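# Stendmont cell: equipment plan and budget notes

Covers the two-arm cloth-handling cell and what we need to buy before adding a second one. Maintained by Elias Shboul. Purchasing questions go to Chanida Wannasri.
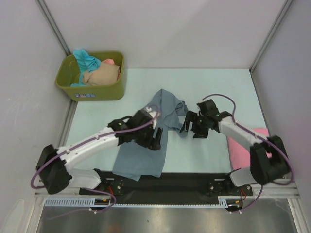
The second cell will be a copy of the first wherever parts are still sold. Mixed hardware cost us a lot of setup time at the old site, and spares only go so far when they fit one bench.

## To order

| Item | Supplier | Status |
|---|---|---|
| Arms, one pair | Podis | quoted |
| Grippers, two plus one spare | Podis | quoted |
| Aluminum rail, cut to length | Stilerer | ordered |
| Wall panels, white | Stilerer | waiting on sizes |
| Cable sets | Onyshchenko | not quoted |
| Cloths and baskets | local store | buy as needed |

Podis is quoting 9 weeks on the arms. Order those first.

## Consumables

- Cloths: $300 set aside for the year, in mixed colours and weights. Keep the receipts.
- Gripper pads: $70 a set. Change both sides together.
- Cables: budget for one replacement set per cell. The wrist end wears first.

## Not in this budget

- Bench and floor work (facilities pays)
- Shipping, which was around $100 per crate last time
- Any computer upgrade

## Open items

- Chanida to ask Podis if the spare gripper can ship ahead of the arms.
- Confirm the rail lengths against cell one before Stilerer cuts.
- Onyshchenko needs a part number for the longer cable. Elias has the old invoice.

Prices are in Canadian dollars before tax. Quotes run out at the end of September.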